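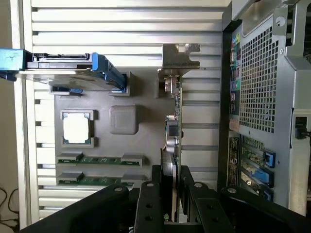
The tower on its side, with the hard drive carrier partly lifted, the processor and both memory modules in their places, and the expansion card standing along the right.

Taking a Practice Tower Apart and Putting It Back Together

By Wai-kit Hsiao

I've been teaching the beginner hardware evenings in Wovstead for a good long while now, and the lesson people ask about most afterward is the one where we lay a desktop tower on its side and go through it with our hands. A few of you wanted the steps written down so you could practice between classes (or show a curious kid at home), so I've finally sat down with a pot of tea to do it.

We use a practice board for this, a gray plastic one shaped like a simplified motherboard, with molded outlines for where everything belongs. I love these boards. You can make every beginner mistake there is and the worst that happens is that you do the step over. Everything on it is there for handling, so please don't plug the thing in or try to start it up!

Getting set up

Clear more table than you think you need. The tower takes up a surprising amount of room once it's lying down, and you'll want an open stretch beside it for the parts as they come out. I put down an old bath towel, folded once, which keeps little things from rolling off and is kinder to the table too. A lamp you can swing around is a great help, because the inside of a case is full of shadows no matter how bright the room is.

Lay the tower down with the open side facing up, and make sure the whole case sits flat. If it rocks at all, move it before you start, and don't try to hold it steady with your elbow the way I did for years.

Before you touch anything, take a picture with your phone. Then take another one from closer in. I know everybody says they'll remember which way a part faced, and I say it too, and then I go looking for the picture.

1. Lift out the hard drive

I always begin with the drive, mainly because it sticks out over the board and your sleeve will find it sooner or later. Ours sits in a blue-and-black carrier with a blue latch handle on the right end. Ease the handle up with one finger, keep your other hand under the far end, and raise the carrier slowly. If one end comes up and the other seems stuck, lower it again, straighten it, and have another go. A carrier that's tilted will bind, and pulling harder only makes it bind more.

Set the drive down on the towel with the handle end toward you, so it's already pointing the right way when you come back to it.

2. Take out the expansion card

The card stands on edge along the right side, with a metal bracket at the top. On a working computer there's usually a screw holding that bracket to the case and often a little catch at the slot, so get in the habit of looking for both even when you're practicing. Hold the card by its edges, near both ends, and draw it straight out. A tiny bit of rocking along its length is fine. Bending it sideways is the thing to avoid, and it's what everyone's wrists want to do, so go gently.

3. Release the memory

The two memory modules lie side by side, each held at both ends. Free one end and then the other, and lift the module out by its edges. Do them one at a time and lay them down in the same order they came out. On most full-size modules there's a notch in the contact edge that sits a little off center. Have a good look at it now, while you're not in a hurry.

4. Leave the processor for last

It's a small square chip in its socket frame and it comes straight up, never at an angle. Pinch it lightly by two opposite sides. On our practice board that's all there is to it, but on a real machine you would have a cooler to remove first and usually a lever or latch to open, and you'd want to follow the manual for your own board there.

Find the marked corner if your chip has one, and remember where it points before you put it down.

Putting it all back

Now go in reverse: processor, memory, card, drive. The processor should settle into its frame under its own weight. If it doesn't, turn it and check again, and please don't press on it. Memory is a bit different, as you do have to push some, evenly on both ends, and new folks are nearly always too timid with it. The card goes straight down into place with its bracket lined up. The drive carrier goes in last, and you close the handle only once the carrier is lying level.

Compare everything with your phone picture when you've finished. Then take it all out and do it again, if you have the patience! The second round is a lot more relaxed, and by the third you'll find you've stopped holding your breath over the memory.

If you'd like to practice at the Wovstead room before next class, the towers live on the low shelf and you're welcome to any of them. Just put the drive back in before you return yours, please, and fold the towel.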